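Week 3 handout: Packing a book bag
Home Skills, evening group — Sunita Agarwal

Okay, so last week we did shirts, and I promised you something easier.

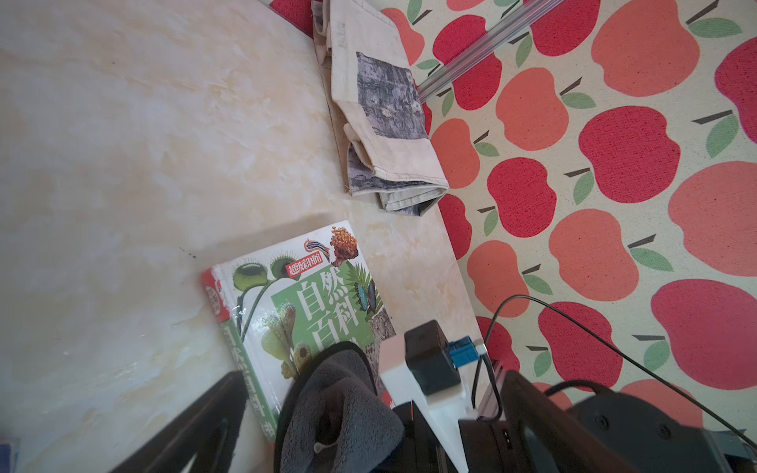

I always start with the hardcover, because it decides how everything else sits. Spine down, flat against the back of the bag. A big children's encyclopedia is heavy, so please don't put it in last!

Canvas totes get creased if you stuff them in a drawer (mine all are). Fold in half lengthwise, handles tucked in, then in thirds.

For next time, bring one hardcover and one cloth bag — any size is fine.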